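Kirnitz Gripper Study: Gallery

This page goes with the write-up of our table-wiping work. The question was a small one. If a person wipes a mark off a table with a hand-held gripper, and we record only what the gripper camera sees, is that enough for an arm to learn the same wipe later?

Joon-young Cho ran the recordings and Fadwa Ragab did the training and scoring. We collected 2221 short recordings on tables in offices, break rooms and two apartments. No arm was present for any of them. The arm only came in at the test stage, in our own lab, on tables it had no data from.

A few notes for people who have asked how it was done.

Marks. We used whatever was on the table when we got there, and added our own when it was clean. Gray and brown marks on pale wood were the easiest for the model to find. Marks on patterned stone were the hardest, and the model often wiped a vein in the stone instead.

Grain. Strong wood grain worried us early on. The first model, Jaten, treated dark knots and bunched grain lines as dirt and would scrub at them until we stopped it. The second model, Zaki, was trained on the same recordings plus passes over clean tables where the person looked but did not wipe. That fixed most of it.

Pads. Fabric on the fingers frays after a while. We thought about throwing out recordings with worn pads and decided to keep them. Zaki did slightly better with them in -- we think the loose edges made it rely less on the exact outline of the fingers.

Other things on the table. We did not clear tables first. Lamp feet, cups and stands stayed where they were, and the person worked past them. In testing, the arm bumped objects less often than we expected, but it did badly with anything tall and thin.

Results. Each model got 40 trials on marks and 40 on clean tables. On marks the two came out nearly the same. On clean tables Zaki left the surface alone far more often. We ran one extra clean trial with Jaten after a cable came out partway through, so its log shows 41 entries. The interrupted one is not scored.

What we have not solved is pressure. The camera does not measure it, and the arm tends to push too lightly on dried marks. Brollar, the next version of the gripper, has a force sensor behind each finger. Joon-young is recording with it now and we hope to have something to show in June.

Camera views go up here as we clear them for release. Rooms with people in them are left out.

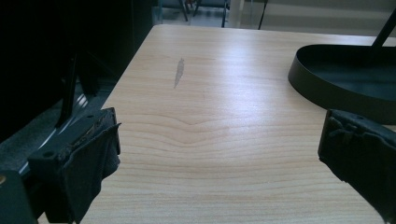
Gripper camera view, wood table. Gray mark between the padded fingers, black base at right.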